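Getting a Clean Glue-Up: Shop Tips

Most glue joints that fail were in trouble before the clamps went on. The tips on this page came out of the Sarmiento shop's evening bench sessions, with a few additions from readers. They apply to ordinary yellow or white wood glue on solid lumber.

Do a dry run first

Put the whole thing together without glue and tighten the clamps as if you meant it. Look for gaps. If a joint only closes under heavy pressure, take it apart and plane the edge again. Leave the clamps set to their opening width when you take them off, and lay them down in the order you'll pick them up.

For a tabletop, mark a big carpenter's triangle across all the boards in chalk. It takes ten seconds and you won't flip a board end for end with glue on your hands.

How much glue

A thin, even coat on one edge is enough for most edge joints. Use an acid brush with the bristles trimmed to half an inch, or an old plastic card. You want a line of small beads along the seam when the clamps are snug. If glue is running down the face of the board, use less next time. End grain soaks it up, so brush on a light coat, wait a minute, then coat it again. 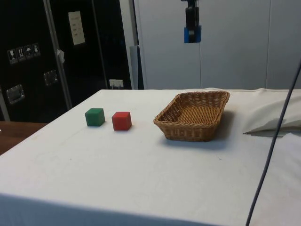
Montserrat Cifuentes disagrees about coating one edge. She coats both, even on short boards, and says the only panel she ever had open up on her was one where she skipped the second side. On oak and maple she may have a point. On pine we still do one.

Clamping

Alternate the clamps above and below the panel so it stays flat. Start in the middle and work out to the ends. Snug is enough. Cranking down hard squeezes the joint dry and can bow the panel.

Put wax paper or packing tape between steel bars and wet glue, or you'll get black stains on oak and walnut.

If the boards slide around when you tighten, sprinkle a few grains of table salt on the glue before closing the joint. Telmo Aguirre uses brad nails with the heads snipped off. Both work. Keep the brads away from anywhere you plan to cut later.

Squeeze-out

Wait until the beads turn rubbery, usually 22 minutes in our shop in May and longer in winter, then lift them off with a sharp scraper or a cheap chisel. A wet rag pushes thinned glue into the grain, and it shows up as pale blotches under stain. Inside corners are easier if you run masking tape along both sides of the joint before assembly and peel it while the glue is still soft. A plastic drinking straw, pinched at the end, also scoops out a corner nicely. 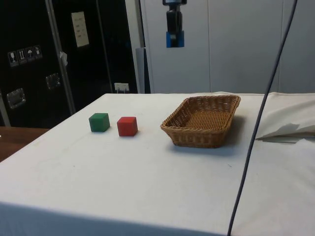
Storing glue

Keep the bottle off a concrete floor and don't let it freeze. Write the month you opened it on the cap. If it comes out stringy or smells sour, throw it away. A plugged tip clears with a drywall screw turned in a few threads and pulled straight out.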